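Bench tips for sharing the work with an arm

Cathal Ó Riain at Irkbridge swears the arm saves him 29 minutes a shift. I have my doubts – someone still sorts the wires.

Keep harnesses apart, ends hanging free. Check that bare ends and spade terminals are on the right leads before you start. 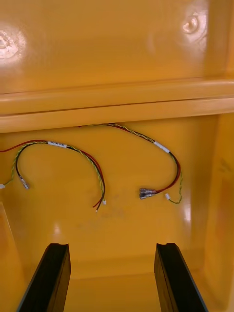 At Tully they cut the sorting job, then gave it to the assemblers on top of their own. Ask who gets the extra work before August.

Leave a gap between circuit boards in the tray, and park solenoids up on the ledge side.

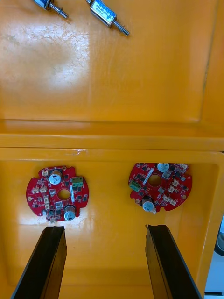
When it stops

Write down the time. Your lead won't.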